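Hasevel Handset Recovery Project
Progress report to the Wekov Fund
Apr 21, 2020

1. Status
Intake and sorting are on schedule. Since January, 1393 used handsets have been received, logged and checked for visible damage. Grading of the second consignment from the Naidu depot is under way.

2. Work completed
The grading sheet was revised to record casing colour, screen condition and battery condition in separate fields. Under the old sheet, grey and black units of the same model were sometimes entered as one line, and 44 records had to be corrected by hand. The corrections are finished. Unlocked units are stored by model; locked units are held in a separate cabinet until the donor organisation has been contacted.

3. Bench and handling
Handsets are now laid screen up on a white tabletop for inspection – scratches and loose debris show more readily than on the former dark mat.
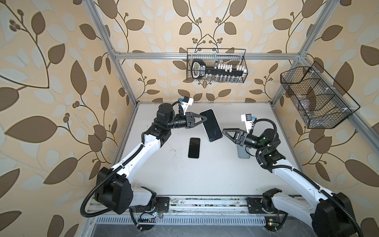 The cleaning schedule for the tabletop has been changed from weekly to daily. Cleaning cloths are charged to the consumables line, which is otherwise unspent.

4. Variations and next period
Delivery of storage trays from Vorkel is two weeks behind. No change to the budget is requested. The target for the next period is 500 graded handsets, with the trays labelled by model before the third consignment arrives.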